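O inquilino do 49

Quando aluguei o quarto dos fundos ao Patricio Arancibia, ele pagou julho inteiro adiantado e só me fez uma pergunta: se a casa tinha boa corrente elétrica. Eu disse que sim, claro, sem fazer ideia (a casa era da minha tia Adomaitis, e a minha tia nunca na vida chamou um eletricista).

O Patricio escrevia cartas. Cartas de amor, de pêsames, de reclamação à companhia da água, o que lhe pedissem! Tinha trabalhado anos na Stidico, em Prestport, a responder a clientes furiosos, e dizia que aquilo lhe tinha dado mão para tudo. Cobrava barato. A dona da padaria encomendou-lhe uma para o filho que não telefonava e o rapaz apareceu à porta dois dias depois, com uma mala e um ramo de cravos meio murchos.

Eu, que sou curiosa e não tenho vergonha nenhuma, perguntei-lhe onde guardava tudo. Porque ele guardava, isso eu sabia, ouvia-o à noite a reler em voz alta. "Guardo cópia de 1.092", disse ele, e serviu-me mais chá.

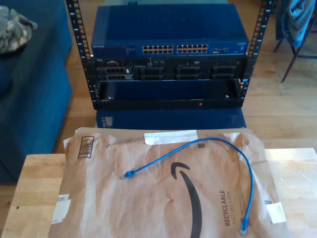

O switch Netgear no topo do bastidor, sobre o soalho.

Fiquei a olhar para aquilo como quem olha para um bicho. Tanta porta, tanto furinho, e lá dentro o filho da padeira, as viúvas, a companhia da água! Perguntei se havia alguma minha. Ele corou até às orelhas e foi fechar a janela, que já estava fechada.

Não insisti. Quer dizer, insisti só um bocadinho, ao jantar, e outra vez quando lhe fui levar as toalhas. Ele respondia sempre que a carta 357 ainda não estava pronta, que lhe faltava o fim, e depois mudava de assunto e falava da Prellex, que lhe queria comprar o arquivo todo para uma coisa qualquer de cartões de aniversário. Ofereciam bom dinheiro. Ele achava indecente.

Em outubro foi-se embora. Deixou o quarto varrido, a chave em cima da cómoda e um envelope com o meu nome, muito grosso, que eu levei para a cozinha e encostei ao açucareiro. A minha tia passou por lá, pegou-lhe, pesou-o na mão e disse que aquilo ou era uma declaração ou era a conta da luz.

Pus a água a ferver, sentei-me e abri-o com a faca da manteiga. Começava assim: "Minha cara senhoria, a respeito da corrente elétrica."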